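**Flolell Folding Work Table, White Top**

The Flolell is a utility table for craft rooms, classrooms and small shops. It ships flat in one box and needs only a hex key to put together.

- Load limit: 66 lb, spread evenly
- Top: white, wipe clean
- Legs: fold under, with locking braces
- Item no. 2858

Wipe the top with a damp cloth and mild soap. Do not use bleach or scouring pads. Put a mat under hot glue guns and irons.

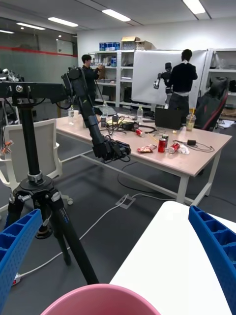
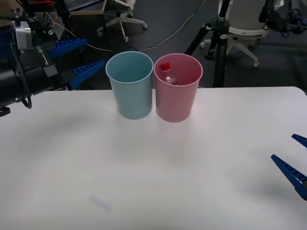
*White surfaces and a pink container in both views. Cups and tripod not included.*

Orders from our Murnadmont warehouse leave within two working days. If the box arrives damaged, keep the packing and write to us before you assemble the table. Spare braces and foot caps are sold separately under item no. 2548.

The Flolell top also fits the older Zomeo leg set. It does not fit the Nông frame, where the bolt holes are set closer together. Next restock: October.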